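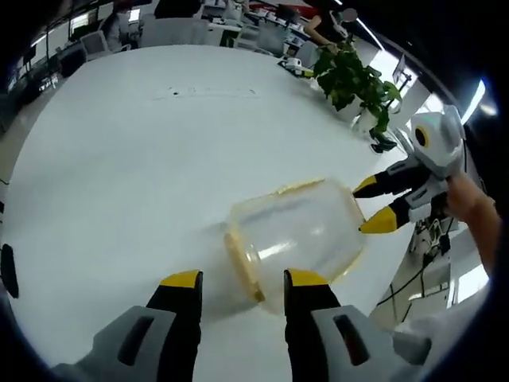 A clear jar on its side on a white table.

Pantry swap day returns to Brennan, with more shelves this time

Monday, May 6, 2024 – The home organizing shop Jusirent is bringing back its pantry swap at the Cakgate building in Brennan this Saturday. Doors open at 8, closes when the shelves are empty.

Same deal as in October. Bring clean jars, bins, baskets or racks you don't use, take home what you do. No limit, no tickets. Lids have to match – last fall a whole box of odd lids got left behind and the shop is still trying to find homes for them.

New this year is a set of short talks on small kitchens. Clodagh Nic Aodha, who owns Jusirent, will take the first one, on deep cabinets and what to do with the back half of them. "Take everything out before you buy a single bin," she said. "People hate hearing that from a store."

Each talk runs 30 minutes. Seats are first come, first serve.

Plement, the closet firm down the street, is lending open shelving for the day and will sell it off at a discount afterward. Cash or card.

The October swap drew 200 people, more than the room could really handle, so the line will go in the side door and out the front. Parking is free behind the building untill noon. Street parking after that.

Glass should be wrapped in newspaper. No food, no appliances, no cracked plastic. Drop-offs accepted Friday afternoon at the shop counter.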